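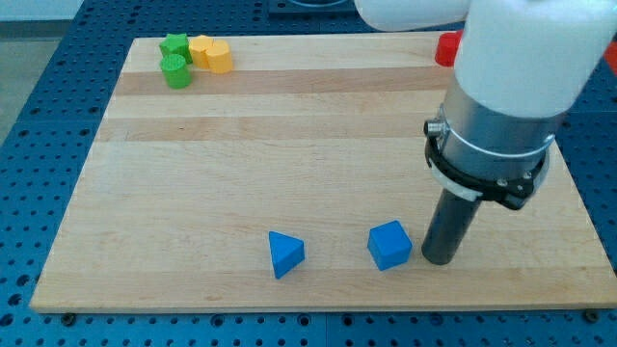 Nindport's toy library is moving, and I have to say I'm a little giddy about it

If you've ever tried to get a stroller down the stairs at the old place on Cendlow Street, you'll know why I did a small dance in my kitchen when the email came. The Nindport Toy Library has signed a lease on the former Pridunier shoe store, at street level, with a real front door and a bathroom you can turn around in. Doors open in January.

I stopped in last week while they were packing (I was returning a train set that was, um, 17 days overdue) and got talking with Jamila Bhuiyan, who runs the place. She'd been looking for a new spot for two years. The basement floods a bit every spring, the heat is either off or tropical, and she told me she'd lost count of the families who came once, saw the stairs and never came back.

"We had a grandmother who used to wait up on the sidewalk while I carried things up for her to choose from," Bhuiyan said. "She was very nice about it. I felt terrible every single time."

The new space is bigger, so more of the collection will be out at once. At the moment a lot of it lives in bins under other bins, and unless you know to ask for the marble run you'd never guess they had one. The wooden stuff is going up front - blocks, puzzles, the shape sorters my youngest borrowed so often that I finally gave up and bought her one. Puzzles will be bagged with a piece count on the tag, which I fully support, having once spent an entire evening hunting for a giraffe's head under the couch.

Prices are changing too, but not by much. A family membership goes up to $40 a year, and you can take home up to 6 toys at a time for three weeks. There's a half-year option for $20, handy if you've got visiting grandkids or you're just not sure yet. Late fees are gone completely! I asked twice to be certain, for personal reasons.

Not everyone on the block is thrilled. Marisa Guerra has the Mridha bakery next door, and she's worried about parking, especially in the morning when her delivery van needs the curb. She's not against the move, she told me, she'd just like someone to paint a loading zone before a line of minivans shows up. Fair enough. The city says it's looking at the curb markings but wouldn't give me a date. Guerra has her own plan for the meantime, and it involves two orange cones.

She's also thinking of opening an hour earlier on toy library mornings, so if you see me there with a cinnamon roll in each hand, please keep walking.

The Cendlow Street location stays open for returns through the middle of December, then closes for good. Anything still out after that can come back to the new address once it opens. They'd love a hand with the move itself, mostly carrying boxes and wiping down shelves, and there's a sign-up sheet taped to the counter. Bring gloves if you have them. Kids are welcome to come along, although Bhuiyan warned me that last time the kids unpacked faster than the grown-ups could pack.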